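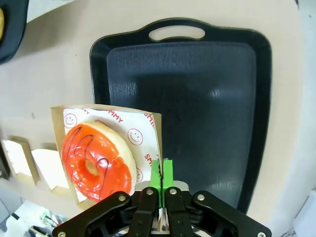 4. First pick with the wrist camera

This section covers the first supervised pick with the Dronditz arm after the gripper and wrist camera have been fitted (section 3). It assumes the arm is clamped to the bench, the emergency stop has been tested and the controller software is running.

Caution: Keep hands off the table while the arm is enabled. The parallel linkage closes from both sides and the outer joints can trap a finger even when the tips are open.

4.1 Checking the finger pads

1. Power down the arm and wipe both fingertips with a dry cloth.
2. Wrap one layer of green tape around each tip. The tape must cover the flat inner face with no wrinkles.
3. Press the tips together by hand. They should meet along their full height.
4. Check that the bolts on the finger and linkage parts are snug. Do not overtighten them; the linkage must still swing freely.

Note: Replace the tape after 100 picks, or sooner if the edges lift. Sugar and grease shorten its life a lot.

4.2 Laying out the table

1. Set a black serving tray on the tabletop inside the reach circle you marked in section 2.
2. Turn the tray so that one handle cutout is in the camera view. The cutout is a useful reference when you compare saved views later.
3. Put the food in an open paper sleeve. A donut in a kraft sleeve with a wax paper liner works well. The donut can lie on the liner with its glaze showing.
4. Route loose cables away from the arm's path.

Note: Dark trays reflect overhead lamps as gray patches, and the gripper throws its own shadow across the middle of the camera view. Set the exposure with the arm in its working position, not parked.

4.3 Gripping the sleeve

1. Enable the arm and select Slow in the speed menu.
2. Open the gripper fully and move it over one edge of the sleeve.
3. Lower it until the paper edge sits between the two green pads. Stop before the fingertips touch the tray.
4. Close the gripper in small steps. Stop when both pads meet the paper.
5. Look at the live view. The pads should pinch the kraft paper only, clear of the icing.
6. Raise the arm 2 cm and wait. If the sleeve slips, lower it, open the gripper and start again from step 2.
7. Save the position under a name you will recognize.

Caution: Never grip the donut itself. Glaze on the pads will not wipe off cleanly, and the tape has to be changed.

4.4 If the grip fails

Sleeve slides out: Raise the force setting from 100 to 200 and try again. Do not go above 200 with paper packaging — the sleeve creases and the donut tips toward the mouth.

Fingers close unevenly: One linkage bolt is too tight. Go back to 4.1, step 4.

Camera view freezes: Set the camera timeout to 1000 ms and restart the controller. Reseat the cable at the wrist if the fault comes back.

The force values were worked out on the Endville workshop bench by Comfort Ackah and Myrto Sotiropoulos. An arm built with different springs will need its own numbers.

Section last revised 12/12/2019. Send corrections to Wellington Quintana.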